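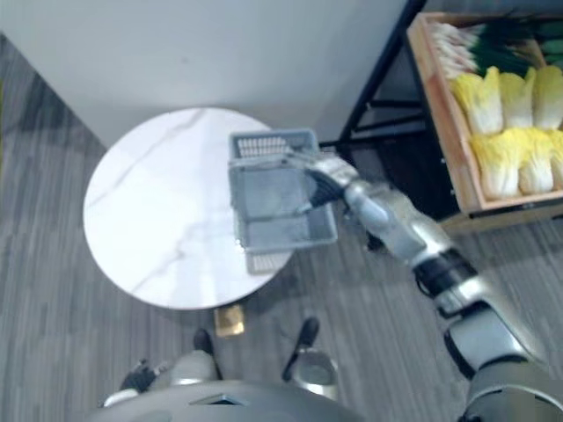

4. Clearing and Wiping the Round Table

1. Take everything off the marble top, baskets included. Lift them. Dragging a plastic basket across marble leaves a mark you will pretend is veining.

2. Carry produce to the shelf by the wall. Green onions go in the wooden crate, roots all facing one way — the Wemlow house style, and not open to debate.

3. Wipe the top with a damp cloth, then dry it.

Note: The gray basket has slotted walls. It holds apples well and rice not at all.

CAUTION: No lemon juice or vinegar on the marble. It etches, and the polish kit costs more than the lemons did.

CAUTION: Do not sit on the table. It is rated for 200 pounds, spread evenly, and people rarely are.

4. Put back only what you need for the next meal. Mail does not count as a meal.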